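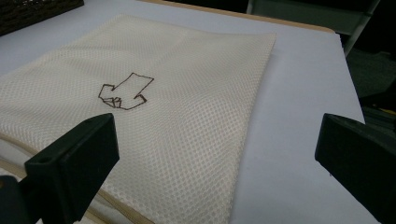
Taking a group to a robot open day: is the folding table worth the wait?

Posted by Kamonchanok Kongkaew in Days Out and Visits

Hello all, I hope this is the right corner of the site for it. I run a small sewing and mending group in Vorkwood, and we have been offered places at the open day at the Rendel workshop, where they let visitors have a go with the hand-held grippers and then watch the robot arms doing household jobs. There are 26 of us if everyone comes, and a fair few are past seventy and not keen on standing.

What I would like to know is whether the cloth handling part is worth queueing for. My members fold fabric all day long and I think they would enjoy seeing how a machine copes with a mesh laundry bag or a bit of netting, far more than the talk about motors, which my husband tells me went on for most of a morning. Do they let you hold the gripper yourself? And can we bring our own things from home to try? I have a drawer full of odd bits that would give it a proper challenge. Any advice on parking gratefully received too!

Daichi Sekiguchi

We went in April with my daughter's school, so I can tell you how it was then, though they may have moved things round. The folding table was the best part by a long way and I would go straight there when the doors open. You do get to hold the gripper. It has two chunky black fingers that open and shut as you squeeze, and you work over a plain pale table with the cloth laid flat in front of you.

I thought it would be easy and it was not. With your own hands you feel for the edge of the cloth without thinking about it, and with the gripper you have to look for it. The young woman helping us said to go for a corner or a trimmed edge, come in low and slowly, and close only when you have one finger properly underneath. Netting was harder than a tea towel, I found, as it kept sliding out sideways. My daughter managed a fold in half on her third go and has not let me forget it.

They take groups of up to 24 at a time, so you would have to split into two, and I would ring beforehand and ask for the second lot to have their tea first. There were chairs near the tables but you have to ask for one. We didn't bring our own cloth, so I can't help you there. Parking is at the back, past the Nula building, and it is free.

millie_t

go early!! the cafe runs out of scones. didn't do the folding, queue was too long, but the arm that stacks cups was good

Old Lathe

I help at the sister event at Ağca and the rules are much the same, so with luck this covers your last point. Yes, you may bring fabric, provided it is clean and has no pins or loose beads. Please do take the pins out, and I say that as a man married to a quilter. Light colours with a bit of a border are kindest for beginners. If somebody wants to make life difficult, bring something slippery, or anything that is two layers and looks like one. We had a lady bring a net curtain last year and she kept three of our engineers busy until closing.

Do warn your members that the arms are slow. People expect something like a car factory, and then they stand there watching a sleeve being lifted very, very gently. Those who sew tend to be the most patient with it, and they ask the best questions as well. If you mention when you book that you are a mending group, they may well find someone to sit down with you for longer.

As for the talk on motors, it is optional, and there is a side door.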